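Visit report: Satness open day, small storage and sorting furniture

Posted May 26, 2021

The Satness building sits behind the freight sidings on the east edge of town, and the visitor entrance is on the side away from the parking lot. Signs were posted at both corners. Check-in took a few minutes and consisted of a badge, a floor plan and a sheet of house rules. Bags could be kept. Food could not go past the first double door.

The open day covered three areas: the molding hall, the finishing room, and a long upstairs room laid out with tables for household sorting and tidying. I went mainly for the upstairs room. The notes below follow the order of the route, which was fixed and ran in one direction.

Molding hall

The hall makes open-sided plastic goods, mostly baskets, trays and drawer inserts. Two lines were running. The others had their guards up and could be looked at from a painted walkway. The guide gave the output of the smaller line as 700 baskets per shift, with one color per shift. Color changes are done at the end of the day, and the purge material is collected in bins and ground for use in parts where the shade does not matter, such as the feet of drawer inserts.

Lattice sides were the main subject of the talk. An open lattice uses less material than a solid wall of the same height, but it needs a thicker rim or the long sides bow outward when the basket is lifted full. The older Satness pattern had square openings. The current one has a smaller opening and a rolled rim. I handled both at the sample bench. With a hand pressing on the inside of the long wall, the older one moved visibly and the newer one moved very little. The newer one is also heavier, and the rim is less comfortable to grip with wet or gloved hands, a point several visitors raised.

Stacking height was discussed at length. The walls taper by 5 degrees, so empty baskets nest well and full ones do not stack at all unless a lid is used. Lids are sold separately. The Ambaye line, which is the more expensive range, has straight walls and a lug at each corner so that full baskets can stand on each other. Those do not nest. A household with limited shelf space for empty containers would probably be better off with the tapered type.

Finishing room

The finishing room is small and was crowded. Groups were held at the door until the previous one had moved on, and our wait was around 17 minutes. Inside, parts are trimmed at the gate mark, checked for short fills and packed flat or nested depending on the range. Trimming is done by hand with a short hooked blade. The rejects bin held mainly trays with a cloudy patch at one corner, which the guide attributed to a mold that was due for service.

Packing uses paper sleeves. Plastic film was dropped last October. The sleeve covers the rim and leaves the sides exposed, so the color can be seen on the shelf without opening anything. It also leaves the sides open to scuffing, and I saw scuffed stock in the small shop at the exit.

Upstairs room

The upstairs room has good daylight along one side and a low ceiling. The tables were set out with ordinary household objects and containers of various sizes. Visitors could stop at any of them for as long as the group schedule allowed. The display sheet listed the sorting exercises by container size, starting with small baskets for desk and kitchen use.

I spent most of the time at a table with a light wood top and a black metal edge. The visible grain made it easy to find flat objects on it, but less easy to find very small pale ones. Anyone who sorts fasteners, beads or craft pieces will know the problem. A plain matte surface in one mid-tone color is better for that work, and a shallow tray is better still. 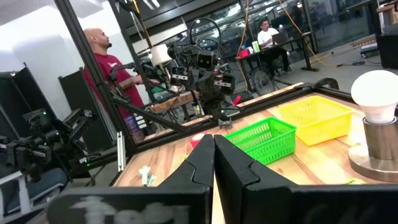

Green and yellow lattice baskets on the wood tabletop, with a lamp and bulb at right.

The two baskets are similar in shape and differ in color, an arrangement the display sheet recommends for first sorting: one color for things that stay in the room, the other for things that go elsewhere. It is a sound method for a desk or a kitchen counter. It fails when a third category appears, and a third category usually appears early. The sheet deals with this by suggesting a lidded box for undecided items, emptied on a set day. I would prefer an open tray, as a closed box tends to be forgotten.

Loose small parts deserve more attention than the sheet gives them. A small connector or clip of the kind on this table will pass through the openings of many lattice baskets or lodge in them. Satness sells a liner for this purpose, a thin solid insert that sits on the basket floor and comes a short way up the walls. The liner was available at the sample bench. It fits well but has no finger notch, and getting it out of a basket means turning the basket over.

The lamp is a simple form, with a frosted bulb standing upright in a metal socket on a round base. A bare frosted bulb spreads light in all directions and gives soft shadows at table height. For sorting, that is useful near the objects and tiring at eye level. The lighting sheet for the room specified lamps of 400 lumens, intended as a supplement to daylight. My own preference for this type of task is a shaded lamp set to one side, opposite the working hand. The low disc base has the advantage of taking up little table depth and being easy to wipe.

Notes on the tables

Tables in the upstairs room come from Inon, a separate supplier. Inon had a sheet of its own covering heights, load limits and care. The recommended standing height for sorting is given as level with the elbow or slightly below. The recommended cleaning method is a damp cloth followed by a dry one, with no solvent on the wood. The sheet does not say what finish is used. I asked and was told it would be sent by email; it has not arrived yet.

Standing at the table for a full session was acceptable on the rubber mat and noticeably less so on the bare floor. The mats did not cover the whole walking area. A basket placed toward the back of a deep table requires leaning, and a full one should be kept near the front edge. This was mentioned on the sheet in small type and could have been printed larger.

Shop and prices

The shop at the exit is one aisle. The standard lattice baskets were available in green, yellow and gray, the Ambaye type in gray and white only. Liners and lids were on the bottom shelf and easy to miss. Seconds were sold from a pallet by the door at a reduced price, with the defect marked in pencil on the sleeve. Most were cosmetic. I would avoid any with a short fill at the rim, as that is where the load is carried.

I bought two tapered baskets and one liner. The baskets are now in a utility cupboard holding cleaning cloths and light bulbs, and the rims have held their shape so far. The liner is in use in a drawer.

Practical information

The full route takes most of a morning. The stairs to the upper room are steep, and the elevator is at the far end of the finishing room, so visitors who need it should say so at check-in. Ear protection is provided in the molding hall and must be returned before the stairs. Photography was allowed upstairs and in the shop, and was not allowed in the molding hall or the finishing room.

Tukov, the nearest stop on the local line, is a level walk from the entrance. The last stretch has no sidewalk on the north side. Coffee was available from a machine near the coat racks, coins only.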